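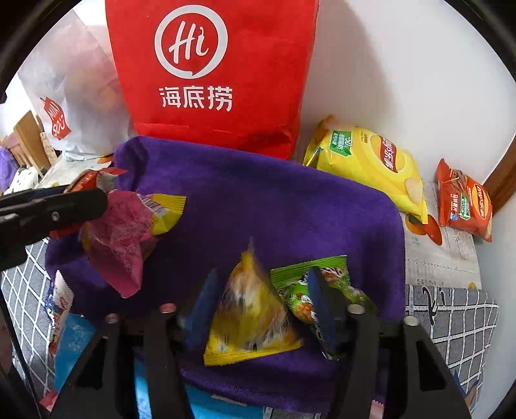
The red bag against the wall, with the purple towel in front.

Wednesday, late evening

I came back from the town meeting at the hour when the buses are already few. My feet are cold and I want to write this down before I sleep, so that I do not mix up tomorrow who said what.

The meeting was about the housing allowance for the mine workers in Trorska. The district wants that families move here to live, and that the men do not only fly in for their shift and fly out again. The plan gives 126 a week toward rent, for the first two years, to any family that settles. It sounds kind. But the paper says "in the district," and the district office counts Brundent as the district too, where there are shops and a hospital and already many people. We in Trorska are 40 minutes from the pit and we would get nothing special.

Ilham Pangaribuan spoke for our side. He was nervous, I could see it from how he held his paper, but he spoke slowly and well. He asked that at least half of the money is kept for the towns near the pit. The man from the council answered that it is "under consideration." I have lived here long enough to know this expression. In my first year I thought it meant yes.

Then a woman from Kwok Street stood up and asked about the school. It has five teachers now, and one of them leaves in December. If 20 new families come, who will teach the children? The councillor wrote something down. I would like to know what he wrote.

I had prepared a question also, about the clinic, which is open only in the mornings. I practiced it on the bus, but when my turn was near I felt that my English was becoming stiff, and I let the next person go before me. I am a little ashamed of this. Ilham told me after that I can send it by letter and it counts the same. I will do it on the weekend.

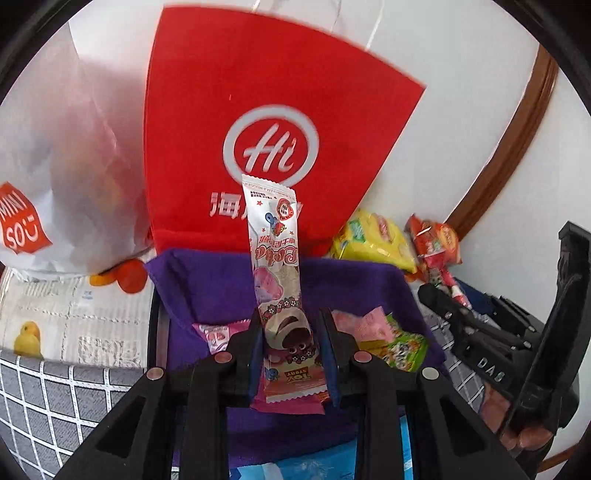

A snack packet, upside down, with "I AM A HUGGER" on the top seal.

My sister called when I was taking off my coat. She asks again if we will stay here. Her husband has an offer from Plulden, with a flat near the office and a short way to work. I told her that I want to see first what the council decides, and she laughed at me and said that councils decide when everybody is old.

Still to do: write the clinic letter, return the folding chair to the hall, ask Ilham for a copy of the plan with the page about rent.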